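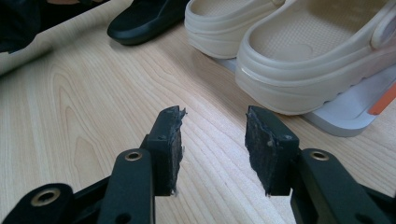
Jernska Puts a Price on Sanding and Drops the Word "Maintenance-Free" From Its Pale Wood Tables

Furniture workshop says the claim never held up in its own customers' homes, and doubts it holds up in anyone else's

FOR RELEASE IN OCTOBER

BRAKINIER – Jernska, the table workshop on the Brakinier waterfront, will stop calling any of its pale wood tabletops "maintenance-free," "stain-proof" or "family-proof," starting with this month's catalog. The words are coming off the website, the showroom cards and the small folded leaflet that ships in the leg bag. In their place each table will carry a plain care sheet and a fixed price for having the top sanded and finished again: $309, with pickup and return inside the Brakinier delivery area.

The workshop reached the decision after calling back 265 tabletops over nine months for a free inspection. Every one was a light-colored top with the blond, fine-lined grain that has sold better than anything else Jernska makes. All had been in daily use in kitchens, home offices, classrooms or hobby rooms. The inspection was meant to produce a nice number for the catalog. It didn't.

"We wanted to write that the finish lasts ten years, because that's what the people who sell us the finish say," said Ilze Zariņš, workshop manager at Jernska. "Then we put a lamp down low across the first few tops and went quiet. I don't know what kind of table lasts ten years without anyone touching it. Maybe one in a spare room."

What the inspection looked at

Each top was checked under a lamp set low to one side, first with the light running along the grain and then with the light running across it. Inspectors recorded rings, dents, scratches, raised grain and changes in color. They also asked owners how they cleaned the table and what they used it for.

The results come with warnings that Jernska would like reporters to keep in. People who come forward for a free inspection probably have something to complain about. The owners' memories of what they had cleaned with were patchy. Two inspectors looking at the same scratch did not always agree on whether it counted, so the workshop is not publishing a scratch total and would be suspicious of any competitor that did.

Some points were clear enough to act on anyway.

Pale wood hides crumbs and dust well and hides dark scuffs badly. Black rubber feet, black plastic cases and metal hardware left marks that would hardly have shown on a darker top. Owners who used the table as a workbench, even a tidy one, had more of these marks than owners who ate at it.

Scratches running with the grain were often missed by the owners themselves. Scratches running across it were noticed right away. On tops with wide looping figure, where the lines curve back on themselves, almost any scratch crosses the grain somewhere.

The most expensive finish on offer, a hard coating sold to Jernska under the name Gumoria, resisted water rings better than the workshop's ordinary oil. When it did fail, it was harder to repair. A worn patch on an oiled top can be rubbed down and oiled again at home in an evening. A worn patch in the hard coating meant taking the whole top back to bare wood.

"That last part is missing from the brochure," Zariņš said. "We sold the coating as the carefree option and charged extra for it. For some households it still makes sense. I would want them to hear about the sanding first."

What changes for customers

Jernska will keep offering both finishes. The ordinary oil becomes the standard choice on all light-colored tops, and the hard coating moves to the options list with a note on how it is repaired. Prices of new tables stay where they are.

The $309 refinishing price covers one rectangular top up to the size of the six-seat table. Larger tops are quoted separately. Dents deeper than the sander can reasonably reach will be steamed if possible and left alone if not, and the customer will be told which before work starts. Anyone who wants the top to look exactly as it did in the showroom should expect to be disappointed, as light wood changes color with age and the fresh surface may not match the legs.

The care sheet is one page. It recommends wiping spills up, lifting things instead of dragging them, and putting a board or a mat down before clamping, cutting or setting up anything with bare screws or metal edges. It does not recommend lemon juice, walnuts, mayonnaise or toothpaste. The workshop tried all four on offcuts and saw nothing it would put its name to. The offcut rubbed with mayonnaise smelled for a week.

A wider argument about labels

The workshop expects the change to cost it some sales, at least at first. When it asked visitors to the showroom which words on a price card made them more likely to buy, it collected 619 answers, and "maintenance-free" came out ahead of everything except the price itself. Jernska does not think those visitors were foolish. It thinks they had been told something pleasant many times.

Oyelaran, the Brakinier store that carries Jernska tables alongside other makers, has agreed to display the new care sheet through the winter. It has not agreed to change the cards on anything else it sells. Jernska asked, and was turned down politely.

Zariņš said she would like to see the rest of the trade publish what its tops look like after a few years of real use, with the complaints left in, but is not holding her breath.

"Somebody will read this and say it's a marketing trick, a table company bragging about being modest," she said. "Fair enough. Come and look at the tables. The worn ones are by the door and the light is bad for them, which is how we want it."

Visiting the worn tops

A selection of inspected tabletops, lent by their owners, will be on view in the Jernska showroom through the end of October. Visitors may touch them. Offcuts in both finishes are available to take home, and the workshop suggests leaving a coffee cup on one overnight.

Owners of Jernska tables with light-colored tops who missed the inspection can still ask for one. It remains free, and there is no obligation to buy the refinishing.

About Jernska

Jernska builds dining tables, desks and work tables in Brakinier and sells them through its own showroom and through Oyelaran. It does not make chairs.

Press contact: Ilze Zariņš, workshop manager, at the Jernska showroom. The workshop phone is answered in the mornings, when the sanders are off.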